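Review: Wimivance play kitchen, light blue

Price paid: $229, delivered flat
Assembly: one adult, one evening
Rating: 7 out of 10

The Wimivance is a mid-priced unit with the fridge, sink, cooktop, oven and dishwasher in one body. It replaced an older Vistska set whose hinges had failed. Colour match between panels is good, and the gold handles are consistent across all the doors. 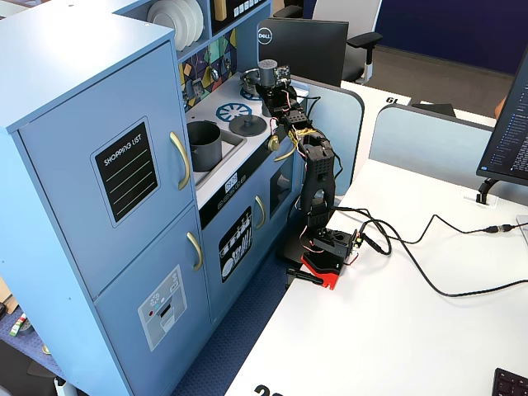 Does it need to be anchored to a wall?
The instructions call for it, and the fridge side is tall enough that I would follow them. Two brackets are supplied; the wall plugs are not.

Assembly uses 128 pieces of hardware, bagged by step. Pilot holes lined up except on one side panel, where I had to redrill. The labels on the bags are clear, but the diagrams are small and print the left and right panels almost identically. Mark them before you start. 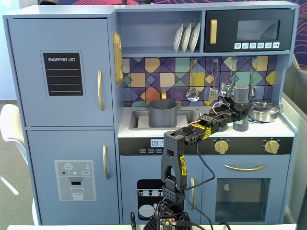

Storage is modest and mostly sensible. The open shelf is the part that gets used, and things put there tend to go back there. Three white plates stand upright on it in a row, and the utensils hang from the backsplash below, so the counter stays free for cooking. The sink basin takes a pot. I would have liked a second shelf inside the fridge — the single one supplied sits too high for a toy milk carton.

The printed graphics are the weak point. The SHOPPING LIST panel is ruled for writing, but chalk left a faint haze on ours after 30 days and a damp cloth did not fully lift it. The water dispenser on the lower door is a decal only. Its edges are still flat. The microwave buttons are small, and their icons are printed and may wear with handling.

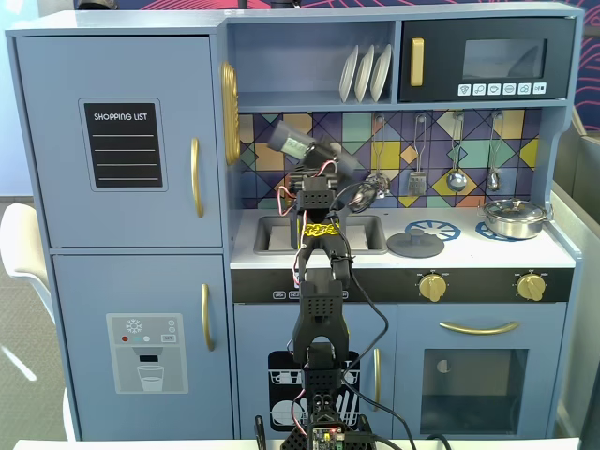 Compared with the Elus

The Elus has thicker doors and a softer close, but a smaller sink and a plain backsplash. It also costs more. For a shared playroom I would choose the Elus for its hinges. For home use the Wimivance is adequate, provided the handle screws are retightened every couple of months.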